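**Radio host Laurier Wong to return to mornings on Honorato FM this September**

*MIKUDPORT* - Listeners who have been asking (and asking, and asking!) can finally set their alarms again. Honorato FM is delighted to share that Laurier Wong will be back behind the microphone this September, hosting the weekday breakfast show after nearly a year away, and he's bringing a new co-host along with him.

Wong stepped back from the show last fall to spend more time at home following the birth of his twin daughters. He kept in touch with fans through his Sunday evening newsletter, which started out as a few lines to family and friends and somehow grew into a running diary of burnt toast, missing socks and the songs that will get two babies to sleep at the same time.

"I thought I'd be gone for a month, maybe six weeks if I was feeling brave," said Wong. "Then the girls started laughing, and I just couldn't leave the house. But I've missed the mornings terribly, and I've missed the people who call in while they're packing lunches and looking for their keys."

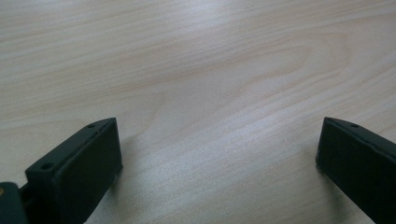 Joining him will be comedian and podcaster Audrey-Anne Ouellet, best known to Mikudport audiences for her stand-up tour, *Drirkent*, named after the tiny lakeside town where she grew up. The tour wrapped up this spring after 45 dates, and Ouellet says she was ready to sleep in her own bed for a while - though she admits that a job starting before sunrise may not have been the smartest way to go about it.

"Laurier called me and talked for so long that my tea went cold," she said. "By the end of it I'd agreed to everything, including doing the traffic. I don't even drive!"

The two first met as guests on a charity quiz hosted by Mackenzie MacLeod, and their friendly bickering over a question about disco has been requested by listeners ever since. MacLeod, who has kept the breakfast seat warm during Wong's leave, will move to the afternoon show, where she'll be joined by longtime producer Gyula Bakos.

"Mackenzie took on a very big job at very short notice and made it her own, and we can't thank her enough," said Helmi Juntunen, program director at Honorato FM. "We're so happy that she's staying in the family and getting a few more hours of sleep."

The new breakfast show will run for 4 hours each weekday, starting at 6 a.m. Wong's newsletter will continue on Sunday evenings, burnt toast and all.

**Press contact:** Helmi Juntunen, Honorato FM, Mikudport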